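Moving to Votdale with too many papers

2021-03-08

When I came to Votdale I brought two suitcases of clothes and one suitcase of papers. The woman at the airline desk asked me what was so heavy, and I said "documents," and she looked at me as if I were a lawyer. I am not a lawyer. I only come from a family where no paper is thrown away, because one day an office will ask for it.

In my first year here I kept everything in the same suitcase under the bed. Every time I needed my rental contract I had to lie down on the floor. Then the electricity company wrote that I owed them for a month which I had already paid, and I spent a whole evening looking for the receipt. I found it inside a cookbook. The amount was 143 dollars, so it was worth the evening, but I did not want a second evening like this.

How I sort now

I tried first the method with many folders. I bought a pack of 100 plastic sleeves from Rariteck and made a folder for each subject: bank, doctor, apartment, work, taxes, language school, and so on. It looked very nice for two weeks. After that I had a letter from the doctor about a bill that the bank had refused, and I did not know in which folder it must live. So it lived on the kitchen table.

My present method is by year only. Everything from one year goes together, the newest on top. When I look for something, I usually remember if it was before or after I changed my job, and this is enough. Only the passport, the birth certificate with its translation and the diplomas have their own envelope, and this envelope does not move from the top drawer.

For letters that just arrived I have one place near the door. I empty it on the first weekend of the month, with coffee and the radio. In April I will do the taxes, and for the first time I am not afraid of it.

What I let go

This was the hard part. I read that most household bills do not have to be kept for so many years, and I asked at the tax office to be sure about the rest. They told me 7 years for my case, but please ask for yours, the rules are different for everybody. I filled a paper bag with old phone bills and took it to the shredding day at the Furtado shopping center. It took the machine less than a minute. I stood there a little longer than necessary.

I kept my mother's letters, of course. They are not documents, but they were in the suitcase too, between the insurance and the vaccination card, and I read all of them again before I found them a better place. She writes very small to save paper.

The suitcase is again a suitcase now. I hope to use it this summer.

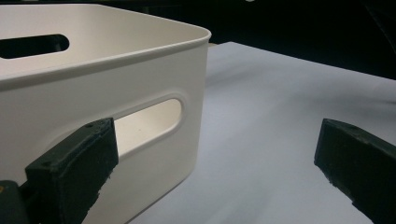 Next time: the photographs

I have 4,000 pictures on an old laptop and most of them have no name. A reader wrote that she uses Liluvness for this and likes it. I will try it and tell you how it went, also if it goes badly.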